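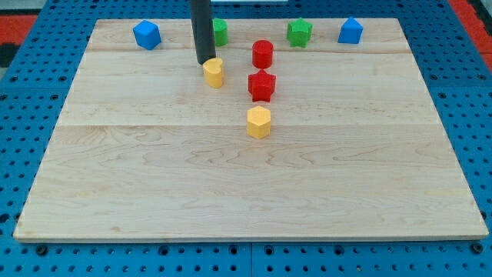 Page last changed: Monday, 16:20

Speaker notes – "Following the culvert money"
Evening talk, Skultano public library

Wait for the door to stop banging. Say hello. Thank Vilho Hakala for the introduction, whatever he has said.

Start with the culvert. Skultano district paid for a culvert under the Benítez road. It paid for it again the following spring. Anyone who drives that road in October will know how many culverts are under it. Pause. If they laugh, go on. If they don't, explain what a culvert is.

The audit. It came out at the end of a holiday week, late in the afternoon, when the council likes to share its thoughts. 815 pages, scanned sideways. The payments are in an annex and the annex is in the order the invoices were found in. I read it on the bus and was sick.

Then the lists. The first list of councillors came from the district auditor and had eight names on it. The second came from Bello Olaniyan's office and left out Bello Olaniyan. He told the radio this was an oversight and that he would have it looked into by his office.

Read out the radio quote slowly: "I have never met a contractor I did not later regret meeting." Do not do the voice.

What a list is worth. Being named is not being charged. Say this twice, once for the audience and once for the lawyer in the second row. Some people on the first list signed a form because it was put under their noses with the lunch order. Some signed it knowing full well. The form looks the same either way, so ask for the minutes of the meeting before it.

Funano. The firm that got the roadworks. Registered above a shoe repairer's, with a phone that rings for a very long time. Its only other customer was Teveo, which hired out diggers and shared its letterbox. Keep this part short, I always get lost in the directors.

The money. 20 per cent of each payment went out again as "site advice". I asked for the advice. I was sent a map of a different district.

(Water.)

Where it stands now. The council has agreed to hold an inquiry and is arguing over who sits on it. Two of the proposed members are on the first list. Their case is that they know the subject.

How to get papers yourself: write to the records desk, give the payment number, keep a copy, write again. The desk closes for lunch at noon and reopens when it feels ready.

Questions. Someone will ask if they are all crooks. No. Someone will ask about parking. Pass that to Vilho.

Leave by the side door, the front one is locked at nine.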